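Comparing Two Controllers for Planar Pushing with a Single-Rod End Effector
Project report, Robot Manipulation Lab course. Submitted January 3, 2018 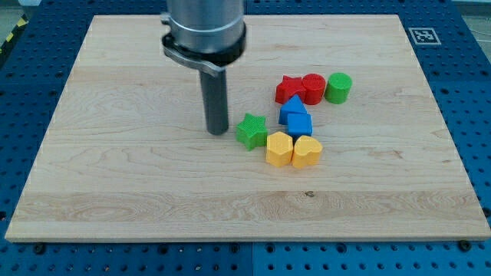

Figure 1. Rod end effector over the wooden board, with the block set to its right.

1. Background

The course offers three project tracks: grasping, pushing and camera calibration. Our group took pushing. The question was whether a velocity controller with visual feedback moves small blocks to a target more reliably than the position controller that comes with the lab software. Both controllers drive the same arm and the same tool, so any difference in the results should come from the control side.

Pushing with a rod is harder than it looks on paper. The tool touches the block at one small area, and the block is free to rotate around it. A gripper removes that freedom by closing on the part. We had used the Verstraete two-finger gripper in an earlier assignment and had some numbers from it, which are used in section 5 as a reference only.

2. Setup

The rod is a plain dark gray cylinder with a rounded tip. It hangs vertically below the clamping collar. Tip height was set to 6 mm above the board for all pushing runs and was not changed between controllers.

The work surface is a pale wooden board on blue pegboard. We considered pushing directly on the pegboard, but the holes caught the edges of the blocks in early tests. The wood grain runs mostly from side to side, and this turned out to matter (section 4).

The blocks are plastic shapes in red, green, blue and yellow. They include stars, cylinders, a cube, a triangular prism, a hexagonal prism and a heart. A square fiducial marker on the pegboard, past the back right corner of the board, gives the reference for converting camera coordinates to board coordinates.

3. Controllers

Position controller (Celtby). The push is planned once from the first camera image. The planner picks a contact point on the side of the block opposite the target and sends a straight line of waypoints to the arm. The camera is not read again until the arm has stopped.

Velocity controller (Evik). The block pose is updated from the camera during the push. The rod velocity is corrected sideways in proportion to the heading error of the block. We wrote the correction term ourselves and tuned the gain by hand in two sessions. A gain that was too high made the rod slide off the side of the block. The final value is a compromise and is probably too low for the stars.

Camera images for both were processed with Sultik, using color thresholding first and then a contour fit. The two red pieces were sometimes merged into one contour when they touched. We fixed this by separating them by hand before each run, so our results do not cover touching blocks of the same color.

4. Results

We logged 419 pushes in total, divided between the controllers. Runs in which the camera lost the block were left out of this count. A push was scored as a success if the block center ended inside the target circle, whatever its final rotation.

The position controller succeeded in 69 percent of its pushes. Most failures were rotations — the block turned around the rod, slipped to one side and was left behind while the arm finished its line. The velocity controller did better on long pushes. On short ones there was no difference we would defend, as the push was over before the correction had any effect.

Shape had a clear influence. The cube was the easiest for both controllers when contact was on a flat face. The cylinders rolled along the rod tip and drifted. The stars were unpredictable, and the result depended on whether the rod landed between two points or on one of them. For the heart we got good pushes from the notch between the lobes and poor ones from anywhere else.

Pushes across the grain stopped shorter than pushes along it. We did not measure friction, so this is an observation from the logs only.

5. Comparison with the gripper

In the earlier assignment the gripper placed the same blocks within 2 mm of the target in nearly every trial. The rod does not come close to this with either controller. It does need less clearance between neighboring blocks, and there is no opening or closing step.

6. Remaining work

The contact point planner should use the block outline instead of its bounding box. This would help the stars and the heart most. The gain should be set per shape. Both changes are planned for the second half of the course, with a repeat of the full test series in March. Logs and the tuning script are in the group folder.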